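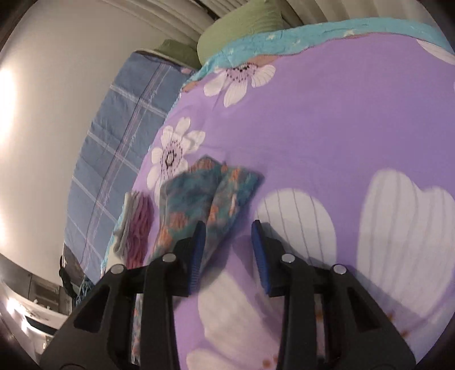 Welcome to the Nulum build page! Nulum is my two-handed gripper project, built partly in the spare room and partly at the shared workshop down the street, and I have been having a ridiculous amount of fun with it since July. The whole idea is that you hold the grippers yourself, one in each hand, and do ordinary chores with them while they record how the fingers moved. The finger linkage took up most of my evenings. Every joint turns on a round silver pin, and the arms have those triangular openings because I wanted to lose weight without losing stiffness. The ribbed blue pads are my favorite part of the whole thing. I must have gone through a shoebox full of pad shapes before I got to the ridges, and I still get a little thrill when they bite into a fold of cloth.

Folding laundry on the bed is the main test. Cloth is wonderful for this, it never lies the same way two times in a row, and a bed gives you plenty of soft, forgiving space to poke at. I started out on the workshop bench with blocks and cups and got bored in an evening. Then I tried one thin cotton top and was hooked! You have to come in low, get one pad under the edge, close gently, and lift before the layer underneath decides to come along too. Patterned fabric on patterned fabric is extra hard when you play the recordings back, so of course that is what I keep using.

A bit about the parts, for those who asked on the old page. The first version was called Lulo and it had one hand only. It worked, sort of, but try folding a sleeve one-handed and you will see why I went back to the drawing board. The current pair came to 452 grams for each hand at the last weigh-in, with the grip rubber on. My wrist would like that number to be lower and I am working on it (thinner outer arms are on the printer right now).
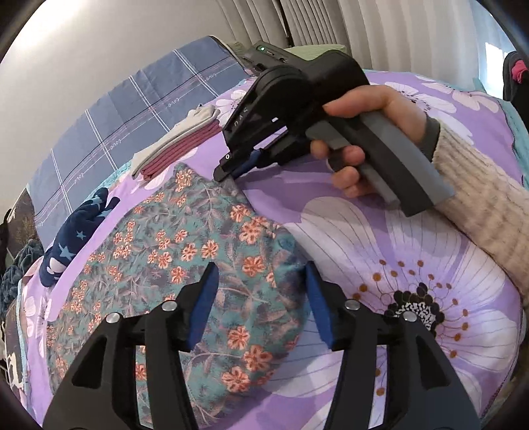
Working with both hands changed everything. One hand pins the cloth, the other goes looking for a corner, and after a while you stop thinking about the tool at all. The trigger took some learning. My first spring was so stiff that my index finger was sore by lunch, and the second was so soft that the jaws drifted shut if I sneezed. Number three came out of the junk drawer at the workshop and is perfect, so please do not ask me for a part number - I have no idea what it came off of.

My goal is 1000 recorded folds before I start on the arm that is supposed to copy them. That one is called Puma, and so far it is a base plate, a shoulder joint and a lot of optimism. The best evening so far gave me 18 good folds in a row without a single dropped corner, and yes, I did a little dance. T-shirts are going great. Anything with a hood is still a mess.

Things I want to fix next: the pads pick up lint like crazy and need wiping down all the time, the pin at the outer joint works itself loose if I skip the thread locker, and the handle could be a touch slimmer for smaller hands. I would also love to try a softer pad for knits, which tend to snag on the ridges.

The drawings for the fingers are on the Notach page along with the print settings and the list of screws. Build a pair and tell me how they fold! If you come up with a better pad I want to see it - especially if it can handle a fitted sheet.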